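Blue chest freezers go in at Plinimholm shop

The village shop at Plinimholm has replaced its upright frozen food cabinet with chest freezers supplied by Friesen. The work was finished in June and the frozen section is open again during normal trading hours.

Two units have been installed along the side wall, each with a net capacity of 167 litres. The old upright cabinet had a hinged door with a worn seal, and staff had to scrape ice from the lower shelves every few weeks. It has been removed for recycling.

Manju Shukla, who manages the shop, said the choice came down to floor space and running costs. "The upright needed clear space in front for the door to swing," she said. "A sliding lid needs none, so the aisle stays open when someone is choosing."

The new freezers have a blue rim and a clear sliding lid with a small handle tab. White wire baskets hang inside to keep smaller packs within reach. Larger goods will be stored on the cabinet floor, with the baskets lifted out when the lower level is restocked.
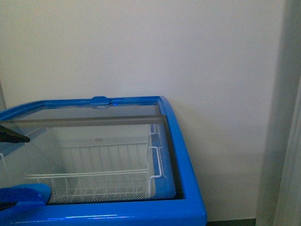 Installation and settings

Each unit stands 60 mm clear of the wall to let air pass behind the cabinet. The floor was levelled before delivery, as the old vinyl had sunk near the drain cover. Both freezers are on their own sockets, and the plugs are labelled so that they are not switched off by mistake during cleaning.

The thermostats are set to hold minus 18 degrees. Staff will take a reading at opening and again before closing, and enter both on the sheet kept beside the till. A separate alarm made by Kendular sounds if the temperature stays above the set limit for 52 minutes.

Stock must be kept below the load line. Goods piled above it can stop the lid from closing fully and let warm air into the cabinet. Lids are to be wiped with a soft cloth and mild soap; scrapers and scouring pads mark the surface and must not be used.

Stock and prices

The range is largely unchanged. Frozen peas, sweetcorn, fish fillets and bread rolls are back on sale, and Urico ice lollies will be sold singly as well as by the box. Ready meals will return when the next delivery has been checked in.

Prices stay as they were before the work. Price cards have moved from the shelf edge to a rail on the wall above the freezers, with larger print. Customers are asked to slide the lid shut after use and to leave the baskets in place. Orders for bulk packs can be made at the till before noon for collection the next day.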